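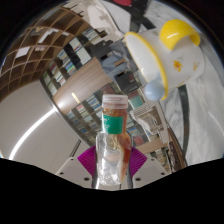
On the model room table: a bottle with a green label and a flowered cup trimmed in yellow.

FOR IMMEDIATE RELEASE

Plarkik opens its model room to readers, students and neighbors

FISTHORPE — Plarkik, the architecture library and workshop in the old part of Fisthorpe, is opening its model room to the public this May. For years the room was used mainly by the people who worked down the hall. From now on anyone can book a seat, pull a book off the shelf and spend an afternoon next to the models.

We are delighted to be doing this. The model room is the part of Plarkik that guests ask to see again, and it has always seemed a pity to walk them through it in five minutes. Architectural models reward slow looking. You notice the big shapes first, then a ramp, then a small opening between two blocks, and by then you have usually moved your chair to see it from the other side.

The opening display brings together 34 models from the Plarkik collection. They are out on the tables and the shelves, along with the books that belong with them. Some were made for competitions, others for teaching, and a few were built simply to settle an argument about a street corner.

The round table

At the heart of the room is a round table with a gray-and-white marble top, crossed by two black stripes and edged in honey-colored wood. It was made for Plarkik by the Kang workshop, and it is where most of the talking gets done. Several white models share it during the opening display. One has a long base with a raised section like a ramp. Another sets two dark blocks on a white base with a lighter volume between them, and it is already a favorite with our younger visitors, who like to crouch down and look at it from table height. 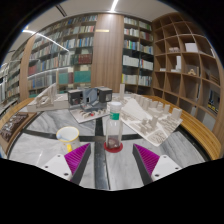 White models on the marble-topped table, with a yellow-handled mug and a bottle nearby.

The largest piece on the table is the Merov study, a big white massing model of a city district, set at an angle. Tall rectangular towers stand in rows beside lower, stepped buildings. It was built as a teaching model for the Merov neighborhood plan, and students still use it to test ideas about shade, views and how far a person will walk to a bus stop. We think it looks its best from a seated position — the towers line up and you start to see the streets.

Close by is a white model of angled slabs with a sloping shape like a fin, and on the left side of the room a dark brown, densely textured model sits on a light wooden board. Put the brown one and the Merov study side by side in your mind and you have two very different ways of showing how a town is packed together.

The books

Bookshelves line the room behind the tables. The model room library holds 2,784 titles on building, town planning, joinery and model making, and visitors may read any of them at the tables. Books stay in the room, but our front desk is happy to copy a few pages. Fresh reading lists for the models on display will be kept on the first shelf inside the door. 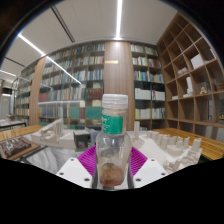

Visiting the model room

The room is open 2 afternoons a week through the end of May, from 1 p.m. until 5 p.m. Entry is free. Seats are booked ahead through the front desk, for up to 2 people per booking. Please bring pencils for drawing and leave ink in your bag. Sketching is very welcome! Photographs are fine for personal use.

Models may be looked at from every side but should be moved only by our staff. If you would like a better view of something toward the back of a table, just ask.

School and college groups can arrange a separate session. Tell us the age of the group and what they are working on, and we will put out books to match. 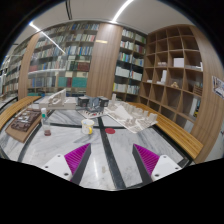
Page last updated: May 11, 2020

About Plarkik

Plarkik is a library, model collection and workshop in Fisthorpe. It lends display pieces to schools, runs short courses in card and wood model making, and keeps a reading room for anyone interested in how buildings and towns are put together.

Press contact

Press Desk, Plarkik, Fisthorpe. Images of the model room and a full list of the models on display are available on request. Press visits can be arranged outside public hours.

END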